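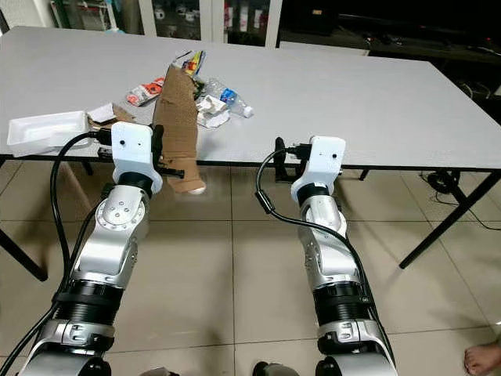 I got to Bralness with a bad cold and a list of questions about robot standards, which I fully expected to put me back to sleep. Two hours later I was still there, on my second mug of tea, arguing about water bottles.

The woman I'd come to see writes the working rules for Mellomora, a project that teaches two-armed robots to sort household trash. She asked me to leave her name out ("my mother thinks I have a normal job") and then talked almost without a break. Before this she spent years at Jarasport, checking safety on packing lines, and she still talks like someone who walks a floor with a clipboard.

I started with the obvious one. Why does picking up garbage need a rule book?

"Because everybody thinks they know what garbage is!" she said. "You put a flattened bit of cardboard on a table and ask three people where it goes. One says paper. One wants to know if there's food on it. One says it's fine, just fold it. Then you've taught a machine three different things."

So the rule book opens with the stuff and gets to the robot later. Cardboard has a page. Foam trays have a page. Snack wrappers have nearly two, and she sighed when she told me so. If an item is made of two materials stuck together, it goes in the mixed bin and the operator writes it down. No peeling things apart, no matter how tempting.

"People love to peel," she said. "I love to peel. But then every run looks different and you can't compare them."

The second part is about the arms, and I liked this bit more than I thought I would. Grippers have to come in slowly over the near edge of the table. Only one arm reaches into the pile at a time. Anything long gets lifted clear before it's moved sideways, so it doesn't sweep half the table onto the floor. The load limit for a single gripper is 700 grams, and she won't budge on that one, even for a full bottle. "Empty it first. It's a rule for people, really, that one."

I asked about cables. She put her mug down.

"Loops," she said. "You need slack at the wrist, because the wrist turns, but every loop is something to catch. We check them by moving each arm through its whole reach by hand before the first run. It takes 15 minutes and everyone hates it. I wrote it in April and I've had complaints ever since."

And the floor? Cables on the floor have to be coiled and kept out of the robot's path, and closed shoes are in the rules too. She reads that section out loud to every new starter – twice, if they look bored.

What surprised me was how much of the book covers stopping. Anyone in the room can call a halt, and whoever is running the robot isn't allowed to ask why until the arms are still. A dropped item stays dropped until the run is over. A failed grab gets logged the same way as a good one. The log had 3,251 entries when I visited, and she told me she'd read all of them, a thing I believed completely.

"The failed ones are the useful ones," she said. "At first people were deleting them. They thought they were being tidy! I had to go around explaining that I wanted the mess."

Bailly, the firm that plans to try the system in its own sorting rooms, asked for a shorter version. She sent them four pages. They asked for one. She's still thinking about it, and from her face I'd say they're getting the four pages again.

I wondered if there was any rule she regretted. There was – an early one that said the pile had to be laid out the same way every time, with a gap around each item. It made for lovely neat runs and, in her words, "a robot that had never met a trash can." Now things get tipped out and left as they fall, touching or overlapping or whatever they feel like doing. The only thing checked beforehand is for glass and anything sharp, and those get taken out by hand.

The version I was shown is dated 18/11/2020 and has a coffee ring on the cover. She lent me a copy for the train. I read the snack wrapper pages first, and I have some questions about the shiny ones that I'll be emailing her this week.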